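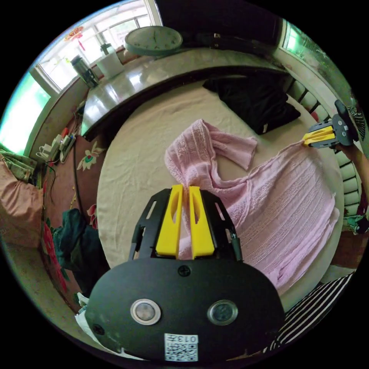 About us

Hitton is a small company for garment care. We receive, check, fold and pack knitted clothes for shops and for hire services. We started in March with one long table and two irons, and today we are a team of 20 people.

Our work was always done by hand. A knit garment is difficult for a machine: it stretches, it slips, and an open-knit piece never lies the same way two times. For this reason we did not buy a big folding line. We looked for a way where the people who know the clothes can teach the machines.

How we work now

Our folders work part of the day with hand-held grippers. They take a garment by its folds, spread it and fold it, and the recordings are used for training our folding robot, which we call Drukus. Some of this work is done at home, on an ordinary bed, and some in our hall. Up to now we have 1,488 recordings, and 1,400 of them passed the check by Yi-chun Kwan, who leads the training group.

Drukus folds plain jumpers and scarves. Lace patterns, buttons and everything very thin stay with our people.

What it changed for us

The evening shift is closed, and no person lost the job because of it. Ermira Krasniqi folded for us from the first week, and now she teaches new colleagues how to hold a gripper without pulling the yarn. Ostap Vakulenko moved from packing to maintenance after a course which the company paid.

Not everything is easy. The grippers are tiring for the wrist, so we agreed on a limit of 2 hours per day for each person. Rafsan Talukder speaks for the staff in our monthly meeting, and he can stop a trial if people are not comfortable with it. He used this right once already, and the trial was changed.

Those who make recordings are paid the same hourly rate as for folding, also when the garment comes out badly.

Visit us

We are in the Cevov building, second floor, entrance from the yard. Our next open day is Wed 22 July. Please write to Thanasis Sarantis at the front office if you would like to come.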